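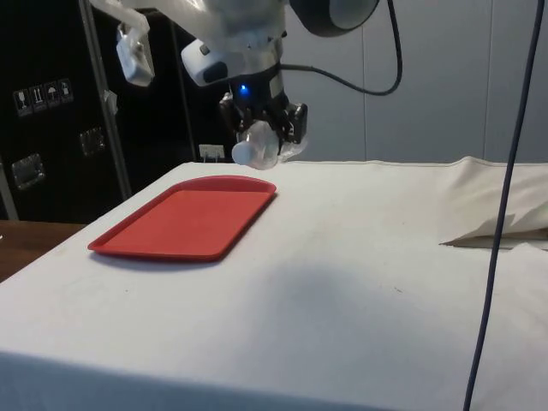

Abschnitt 3: Getränketisch einrichten

Gilt für den kleinen Ausschank mit Tablett, Bechern und Wasserflaschen. Für das Buffet bitte Abschnitt 2 nehmen, da ist der Aufbau anders. Wer den Tisch schon mal gemacht hat, kann bei Schritt 9 einsteigen.

Was bereitliegen muss

Tisch, abgewischt
Tischtuch weiß, gewaschen
Tablett rot, rechteckig, mit Rand
Becher Kunststoff, in der Hülle
Wasserflaschen mit Schraubverschluss
Lappen, Küchenrolle, Müllsack
Kiste für Leergut

Fehlt was, im Lager bei Wadesura anrufen, nicht selbst im Regal suchen. Frau Ekwueme (Yetunde) hat die Liste.

Tuch auflegen

1. Tisch an seinen Platz stellen, erst dann das Tuch. Mit Tuch drauf nicht mehr schieben.
2. Tuch auffalten, Saum nach unten. Die vordere Kante soll überhängen, hinten reicht eine Handbreit.
3. Von der Mitte nach außen glatt streichen. Kleine Falten an der hinteren Kante sind ok.
4. Flecken prüfen. Graue Schlieren und einzelne Pünktchen vom Waschen gehen in Ordnung, solange das Tuch sauber ist. Kaffee, Rotwein, Fett: Tuch wechseln.

Hinweis: Nicht bügeln, wenn das Tuch schon liegt. Die Platte unter dem Tuch verträgt keine Hitze. Ist im Juli einmal passiert, den Abdruck sieht man noch.

Tablett platzieren

5. Tablett feucht abwischen, auch unter dem Rand. Trocknen. Auf Rot sieht man jeden Kalkfleck.
6. Tablett auf die linke Tischhälfte. Rechts bleibt frei zum Einschenken und Abstellen.
7. Schräg legen, lange Seite von vorne links nach hinten rechts. So kommt man von vorn und von der Seite ran. Parallel zur Tischkante geht auch, dann steht aber der zweite in der Schlange im Weg.
8. Kurz auf eine Ecke drücken. Kippelt es, liegt eine Falte drunter. Tablett anheben, Tuch nachziehen, wieder hinlegen.

Vorsicht: Tablett nie über die Tischkante ragen lassen. Jacken bleiben dran hängen.

Becher vorbereiten

9. Hände waschen. Dann erst die Hülle aufmachen.
10. Becher außen anfassen, untere Hälfte. Nicht in die Öffnung greifen, nicht am Trinkrand.
11. Einzeln abziehen. Kleben zwei zusammen, leicht gegeneinander drehen, nicht drücken – die dünnen reißen sonst längs ein.
12. Jeden Becher kurz gegen das Licht halten. Risse, Krümel, Folienreste? Weg damit.
13. Becher mit der Öffnung nach oben aufs Tablett. Ein liegender Becher rollt bis zum Rand und bleibt dort, ist aber kein schöner Anblick und wird gern übersehen.

Hinweis: Pro Stange sind 20 Becher drin. Angebrochene Stangen zudrehen und in die Kiste unter dem Tisch, nicht offen stehen lassen. Milchige und klare Becher nicht mischen, das gibt Rückfragen (ob da was anderes drin ist usw.).

Flaschen auf das Tablett

14. Flasche von außen abtrocknen, wenn sie aus der Kühlung kommt. Nasse Flaschen rutschen, und das Tuch hat sofort Ringe.
15. Verschluss prüfen: sitzt fest, Ring unversehrt. Angebrochene Flaschen kommen nicht auf den Tisch.
16. Oben am Flaschenkörper fassen, unter dem Hals. Nicht am Deckel tragen.
17. Über das Tablett führen und senkrecht absenken. Nicht über den Rand ziehen, da bleibt der Boden hängen und die Flasche kippt. 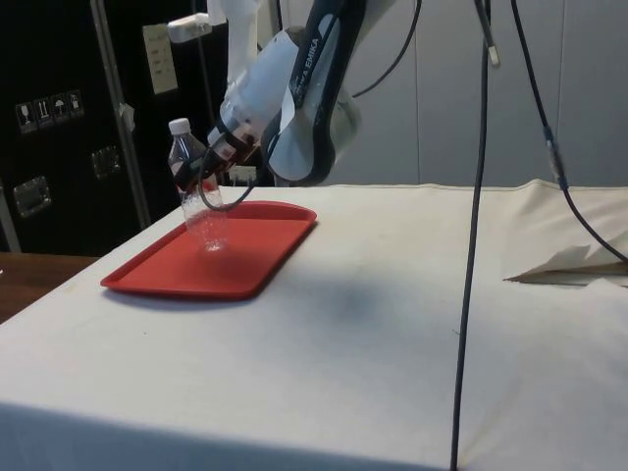
18. Erst loslassen, wenn der Boden ganz aufsteht. Steht sie schräg, hängt sie meist halb auf dem Rand – ein Stück zur Mitte rücken.
19. Mit der nächsten Flasche genauso. Abstand zwischen den Flaschen eine Fingerbreite, sonst stößt man beim Greifen die Nachbarn um.
20. Etiketten, falls vorhanden, nach vorn drehen. Flaschen ohne Etikett einfach hinstellen.

Vorsicht: Dünnwandige Flaschen nicht fest zusammendrücken. Offen schießt dann das Wasser oben raus, zu bekommen sie Dellen und stehen schlecht. Geriffelte halten etwas mehr aus.

Vorsicht: Volles Tablett nicht allein umsetzen. Entweder zu zweit oder erst abräumen. Gilt auch wenns eilig ist.

Während des Ausschanks

Leere Flaschen gleich runter, in die Leergutkiste, Deckel wieder drauf. Benutzte Becher in den Sack, nicht zurück aufs Tablett. Pfützen im Tablett mit Küchenrolle aufnehmen, sonst läuft es beim nächsten Anheben über die Ecke aufs Tuch. Nachfüllen, wenn noch zwei Flaschen stehen.

Wenn was nicht klappt

Flasche wackelt: Boden eingedellt. Von innen geht nichts, andere nehmen.
Tablett rutscht: Unterseite feucht oder Tuch zu locker. Abtrocknen, Tuch vorn nachziehen.
Becher fallen um: Zugluft. Tür zu oder die Becher hinter die Flaschen stellen.
Tuch rutscht nach vorn: zu viel Überhang. Hinten nachziehen, vorher Tablett abräumen.
Deckel geht nicht auf: trockener Lappen drum, dann drehen. Keine Zange!

Abräumen

Reihenfolge einhalten. Erst Flaschen, dann Becher, dann Tablett, das Tuch zuletzt. Tuch von den Seiten zur Mitte einschlagen, Krümel bleiben drin, über dem Müllsack ausschütteln. Tablett spülen bei 37 Grad von Hand, weicher Schwamm, kein Scheuermittel. Hochkant trocknen lassen. Die Maschine macht den Rand stumpf, siehe die alten Tabletts von Vamovow.

Volle Flaschen zurück ins Lager und auf dem Zettel eintragen. Zettel bekomt Nnamdi Effiong, wenn er nicht da ist Yakubu Bashir. Tuch in den Wäschesack, nicht in den Schrank.

Weiter mit Abschnitt 4: Heißgetränke.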